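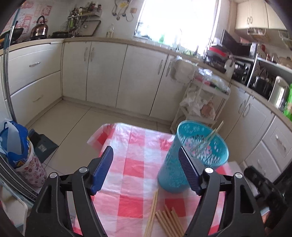

Chopsticks in their turquoise holder, on the kitchen table.

Pruvine bamboo chopsticks, long set: my review after five months

I cook every day for myself and my sister, and most of what we eat comes out of a wok or a soup pot. When our old chopsticks began to split at the tips I decided to buy a proper set, and I spent more evenings on reading about it than I want to admit. In the end I took the Pruvine set, which I found in a small shop called Durorico. They have been used daily since November, so I think I can now say something useful.

First the material. They are bamboo with no lacquer. I wanted no lacquer because the previous set was painted, and after one winter the paint was coming off near the tips, exactly where you put them in your mouth. Bamboo without a coating looks plain but there is nothing to peel. The price for this is that they drink the colour of the food. Mine became yellow from turmeric in the first week and they stay yellow. If you cook a lot of curry you must accept it, or buy steel.

The shape is good. The upper part is square, so they do not roll away from the plate, and the lower part is round and gets thinner slowly. The tips are not very sharp. With noodles and vegetables I have no complaint, but to take a small bone out of fish I was more comfortable with the Gorik ones that my friend Benvinda Meireles lent me for comparison. Gorik has fine grooves on the last part and tofu does not escape. On the other side, the grooves keep bits of rice, and you need a brush.

Washing is the weak point. The paper in the packet says only "wash by hand", and I followed it for the first two months. Then Mercy Rotich, my neighbour, told me that she puts hers in the machine always. I tried it with two pairs on the short programme. One pair came out a little bent and the other one was fine but rough to touch, like they had grown small hairs. I rubbed them with a cloth and a drop of walnut oil and they became better, not perfect. The rest of the set I continue to wash by hand.

The drying is more important than the washing, in my opinion. Bamboo that stands in water goes black at the end, and then it smells. Use a holder with holes, and put the thin tips up, so the thick ends take the damp and not the part you eat with. Empty the holder once a week and wash it too. I did not do this with my old set and I am sure it was half of the problem.

About length: please measure what you have before you order. The long ones are nice for turning things in a hot pan, my fingers stay far from the oil. For a child they are too much. Elīna Vanags, whose daughter is learning, bought the long set after reading my first short comment in the shop and had to send it back, and I feel a bit guilty. Durorico has a short version too, only it is often sold out.

Delivery took 5 days. One pair was of different thickness from each other and I wrote to the shop. Aidan Ó Gríofa from the customer service answered me the same evening and sent a new pair without asking for a photo. That was a pleasant surprise.

I also looked at the Uibo set in beech. They are lovely to hold but heavier, and my hand was tired before the end of a bowl of noodles. Some people like the weight, so try them in a shop if you can.

Good: no paint, comfortable square top, kind service.
Less good: stains quickly, does not like the machine, tips a bit thick for fish.

I would buy them again for everyday cooking, and keep one finer pair in the drawer for the fish.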